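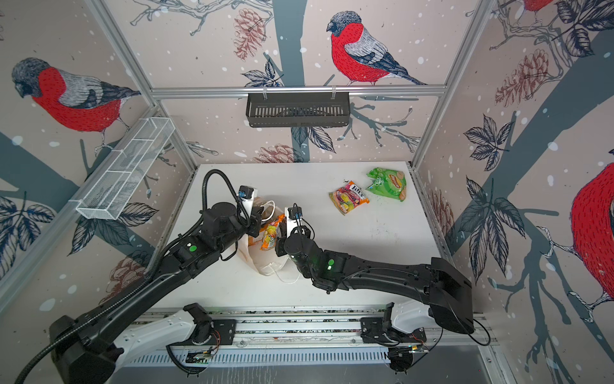 Progress report to the Stesska Fund, 4 June 2024
Harer Packing Services, Beditz site

The grant supports the introduction of two-arm packing cells for mixed snack orders at the Beditz site, and this report covers the work completed since December. Orders of this kind were previously packed entirely by hand. The first cell is now in daily use for training and trial packing, with both arms working over a single table and a plastic carrier bag placed between the grippers. Soft packets, such as sweets and crisps, were chosen for the trial as they make up most of the mixed orders handled at the site.

Staffing and training
Of the 72 employees in the packing hall, 30 have completed the introductory course and 20 have gone on to operator training, delivered on site by Lapointe. No positions have been removed. Operators now spend part of each shift setting out goods, clearing faults and checking finished bags. Several have reported less strain in the wrists and shoulders. Others have raised concerns about noise and about working alone at the cell, and a rotation of two hours per person was introduced in response.

Performance
The cell packs at 50 percent of the manual rate. Thin bag handles remain the main cause of stoppages.

Next period
A second cell will be installed once the handling faults have been reduced. Pay grades for trained operators are under discussion with staff representatives, and the agreed terms will be submitted with the final report in December.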